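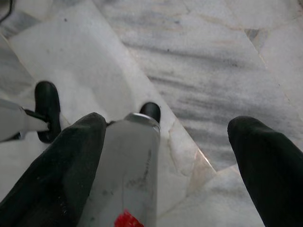 I used to toss empty cans straight in the bin, and now I hoard them. Rinse one out, run a thumb (carefully!) around the metal rim, and if there's a sharp spot I rub it down with 200 grit paper. Scuffs don't bother me one bit. If yours do, soak the can in warm soapy water overnight and most labels slide right off — a dab of cooking oil gets the sticky bits. Mine hold paintbrushes, wooden spoons and a ridiculous amount of string. Stick felt on the bottom so they don't scratch the shelf.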